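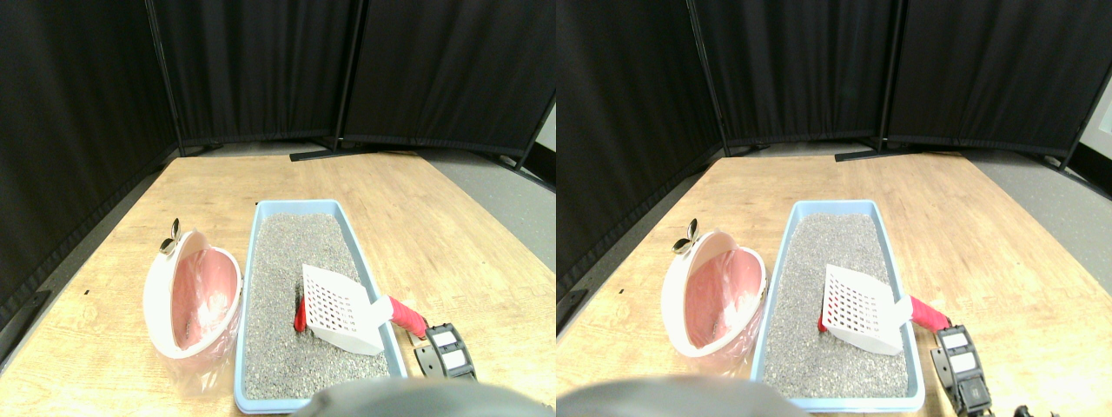 Tuesday, prop shop notebook: Kellov episode 3

Read the new pages with Nelli this morning. The evidence locker scene stays, and the parallel-world office is back in after being cut in October. Same desk, same phone, different badge on the wall.

Case files: printed 155 sheets, aged in tea, dried flat overnight. Ink held. The first batch curled at the corners, so those go in the bottom of the boxes.

Badges: Bình cast the agency shield in gray resin. Two pinholes near the rim, filled and sanded. Paint is Nukix dark brass, one coat, then rub back. A second coat fills in the lettering.

Specimen jar: the glow is too green on the camera test. Swapped the gel for amber. Merja wants it dimmer for the close-up. Resistor now 300 ohm, was 155. Runs 3 hours on one pack.

Blood for the train car: Cledwyn mixed 2000 ml. Goes brown under the tungsten lamps, fine under the LEDs. Ask Aleksi which he is using before we mix more.

Open:
- second phone, must match the first
- shield for the other-side agent, silver finish
- spare lid for the jar

Nelli has the locker keys until wrap.

Recent entries
Kellov episode 2: hospital tags and wristbands
Halonen pilot: breakaway window, second try
Mold release notes

Zustley Props workshop notebook | Contact | Back to top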